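Folding on the Bed: A Small Gallery

Posted June 6, 2019

After we moved to Uncombe I had no table large enough for folding clothes. The kitchen table is round and the desk is always full, so all the laundry goes to the bed. For a long time I thought this was a bad habit, and I felt a little ashamed when guests passed the open door. Now I like it. The bed is wide, it has the right height if you sit on the side, and you cannot go to sleep before the work is finished.

I learned folding from my aunt in Mahawong, who ironed for a guesthouse there and was very strict with sleeves. She could fold up to 30 shirts before her tea became cold. I am much slower. T-shirts are the most difficult for me, more difficult than dress shirts, as the soft cotton does not want to stay in its place. My method is to lay the shirt down first, pull at the shoulders, and smooth it from the collar to the hem with the flat hand. Only then I begin with the sides.

A blue t-shirt on the cream sheet, laid roughly flat. There are soft wrinkles across it, and the collar part is bunched. 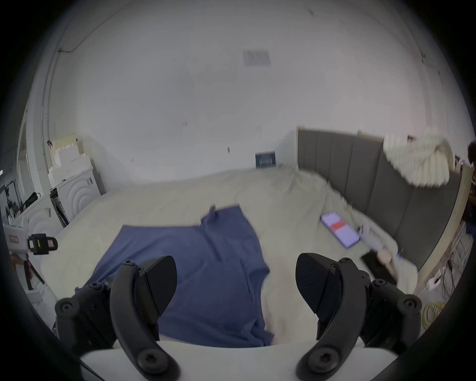 Jarrah Te Moana wrote to me that I should turn every t-shirt on its front before I fold, so that the print or the pocket comes out on top at the end. Jarrah also folds in thirds and never in half, and stands the shirts in the drawer like books on a shelf.

I tried this for two weeks. For the thick shirts it is very good, they stand well and I can find each one. The thin ones fall over when the drawer is half empty, so I returned to the flat pile for those. Perhaps a smaller drawer would help. I have seen fabric boxes from Hikau in the shop, but I did not buy them yet.

Larger pieces need another way of working. I push the duvet to one side, find two corners, and shake the cloth once before I lay it down. The small things that live on the bed should go away first, and in this I am not a good example.

The bed with the beige duvet bunched toward the right, blue cloth in front, and phones lying on the bedding. The cream knit blanket hangs over the gray headboard.

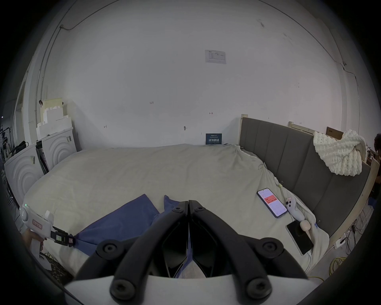 For the knit blankets I have only one rule, that they are never hung on a thin line, where the loops become long. I roll them loosely and put them on the upper shelf until September. The duvet gets its turn last, when all the piles are already in the closet. I take it by the two far corners, pull it straight, and leave the window open for a while before the evening.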